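Drollgate Table Guide
Section 6: Marking the work area

1. Spread the white cover over the table and tape the corners. Small wrinkles are fine.
2. Draw a large rectangle with a black marker. The lines do not have to be perfectly straight.
3. Add short tick marks along the sides. Leave some 39 mm between ticks.
4. Let the ink dry for 12 minutes.

Caution: Do not press hard. Marker ink can bleed through to the table.

5. Put the green cube inside the rectangle, toward the bottom line.
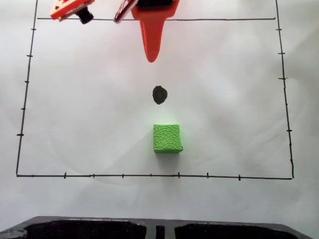 Page last changed: October, by Laine Grigaitė

Tick marks run across the left, right and bottom lines. The sides do not need the same number of ticks.

Note: If the cube slides when the cover is touched, tape the corners again and repeat step 5. For storing the cover, see Section 11.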